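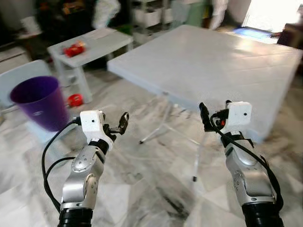 Folding Tables Replace Fixed Desks in the Quách Room

The Fekel Center for Adult Learning has completed the refurnishing of the Quách Room, the ground-floor multipurpose space on the Feditz Street side of the building. The fixed desks that had stood in the room were removed in July, and square white folding tables are now used for classes, meetings and practical sessions.

The purchase covered 14 tables, supplied by Todotier at a total cost of $3,968, including delivery. The amount was paid from the Center's equipment budget for the current year. Course fees and room rental rates are unchanged.

The Quách Room has a floor area of 1,101 square feet and is the largest bookable room at the Center. Under the previous arrangement it could be set up in only one way, with rows of desks facing the north wall. Groups that needed open floor or a large shared work surface were usually sent to the dining hall, which had to be cleared by 11:30 a.m. for lunch service. The home skills program, which teaches laundry care, basic sewing and household repairs, was moved or canceled on several occasions last year when the dining hall was needed for other purposes.

"We had a good room that most of our instructors could not use," said Abilio Bravo, head of facilities at the Fekel Center. "The desks were sound, but they were bolted down, and a class that wants to spread out a bedsheet or cut a length of fabric needs a wide surface that people can reach from every side. These tables give us that, and when the class ends the floor can be cleared for the next group."

Each table has a broad, flat top and thin metal legs that cross and fold underneath. Square tops were chosen over the long, narrow kind after instructors tried both in the spring. On a long table, students working in the middle had difficulty reaching the far side, and those seated at the ends were often left out of the demonstration. Two square tables can be placed together when more length is needed.

The marble tile floor was kept. An earlier proposal to cover it with carpet squares was dropped after the facilities office looked at the cost of cleaning and the likelihood of pins, thread and food crumbs being caught in the pile. The white-and-gray tile was cleaned once the desks had been taken out, and the holes left by the old fixings were filled. Small differences in color may be noticed where the filler was applied. The facilities office expects to treat these spots again during the winter closing.

Staff and outside groups using the Quách Room are asked to observe the following points.

Tables are to be lifted, not dragged. Two people should carry each table, one on either side, with the legs folded.

Before anything is placed on a table, the legs should be fully open and all feet should be resting on the floor. A table that rocks should be moved to another position or exchanged for one from the storage bay.

Irons and hot dishes must be set on a heat-resistant pad. Pads are kept on the shelf beside the storage bay and should be returned there. Cutting blades may be used only on a cutting mat.

Tops should be wiped with a damp cloth at the end of each session. Bleach and scouring powder should not be used on them. Ink, glue and paint marks should be reported at the front desk on the same day, when they are easier to remove.

Sitting or standing on the tables is not permitted.

Groups may arrange the tables as they wish. The standard layout, to which the room is returned at 9 p.m., has five tables open along the window side and the others folded in the storage bay. A plan of the layout is posted inside the door. Instructors who require a different layout at the start of a class may ask for it on the booking form, and the evening staff will set it up in advance when the schedule allows.

The removed desks were offered first to other departments of the Center. Most were taken by the language program for its rooms on the second floor, and the rest were sent for recycling. The chairs formerly used with them remain in the Quách Room and are the correct height for the new tables. Replacement of the chairs is not planned this year.

Bravo said that requests for the room had already increased. "The sewing and repair groups booked first, as we expected. We have also heard from the mapmaking class, which used to work on the floor of the corridor."

The home skills program will use the Quách Room for all of its morning sessions in the coming term. Afternoon and evening hours are open to other programs and to outside groups, with priority given to bookings that continue through the whole term. Booking forms are available at the front desk and should be handed in at least two weeks before the first session. Questions about the tables or the layout of the room may be addressed to the facilities office, which is open until 4 p.m.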